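Home task operators and home testers wanted — Sumport site

Kenis is looking for people to join its household chores study, run from our workshop in Sumport. We have 7 paid operator places and a separate list for people willing to have tasks carried out in their own homes. Both are open to anyone aged 18 or over. You do not need a technical background.

What the study is about

We want to know which ordinary jobs a machine can do in a lived-in home today, and how badly it does the others. Most published results come from tidy rooms with a few familiar objects. Our partners at Hakim, who build the arms, already know their machines can lift a box from a clear table. Putting a book back without knocking over what stands beside it is still hit and miss, and wiping a shelf that has things on it is worse. Cloths are a problem on every system we have tried.

We do not expect to finish with a robot that can do the housework. We expect to finish with a plain list of chores, each marked as can, cannot or sometimes, with the recordings to back it up.

What operators do

You will carry out set chores by hand and with a hand-held gripper, at a steady pace, repeating each one until the sheet is complete. The chores for the first block are shelf tidying, laying and clearing a table, sorting laundry, and putting shopping away. Later on you will watch the arm attempt the same jobs and mark each attempt as done, part done or failed. There is a fair amount of bending and standing, and the work is repetitive.

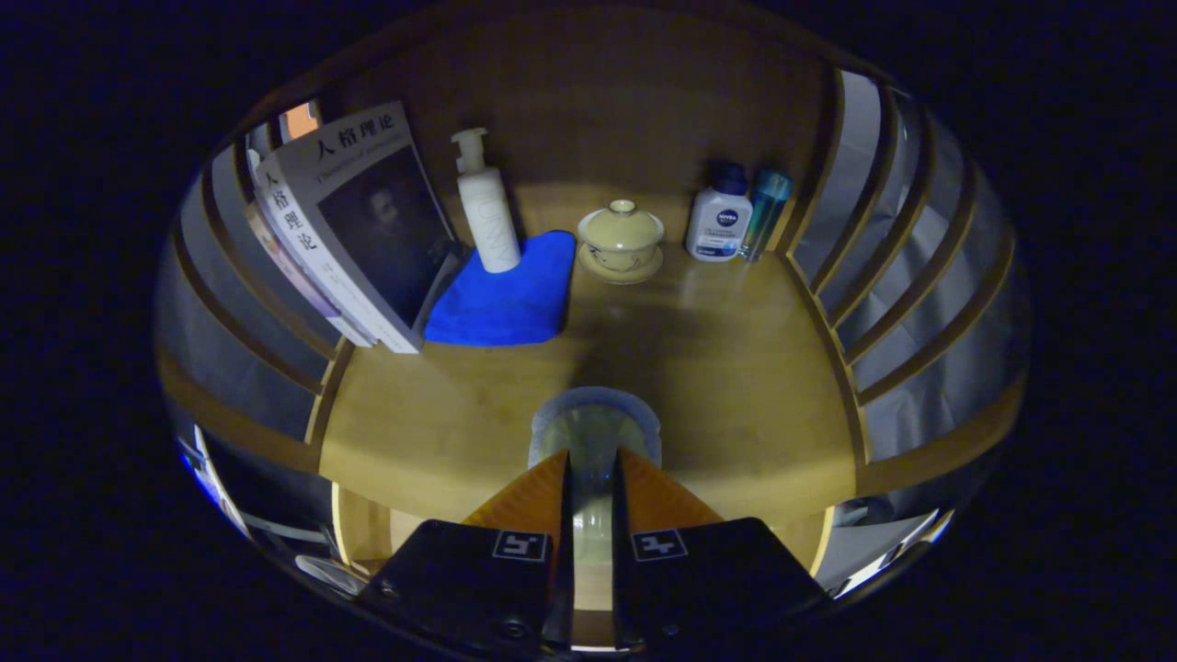
Shelf tidying: books, bottles, a lidded cup and a folded cloth.

Each shift is split into 2 halves with a paid break between them. You will reset the objects yourself between runs from a printed layout. Accuracy matters more to us than speed, and we would like you to write down the runs that went wrong as carefully as the ones that went right.

You should be able to

— stand and use both hands for most of a shift
— follow written instructions in English
— keep clear notes
— commit to 11 weeks, with some flexibility on hours

Experience in cleaning, care work, shop work or warehouse picking is welcome. We have learned a good deal from people who have stocked shelves for a living.

Home testers

We also need 50 households within reach of Sumport. A member of staff will visit, agree with you which rooms and items can be used, and record the chores there. You may ask us to stop at any time, and you can have recordings from your home deleted up to the end of the study. Flats and shared houses are fine, and so are pets, provided they can be kept in another room. Please do not tidy up specially. Home testers receive shopping vouchers after each visit.

How to apply

Send a short letter saying which role you want and when you are free. A CV is useful for operators but not required. Applications go to the Kenis front desk at Bollaletti House, Sumport, or through the form on this site. Operator applications close on 2022-07-01. The home tester list stays open until March.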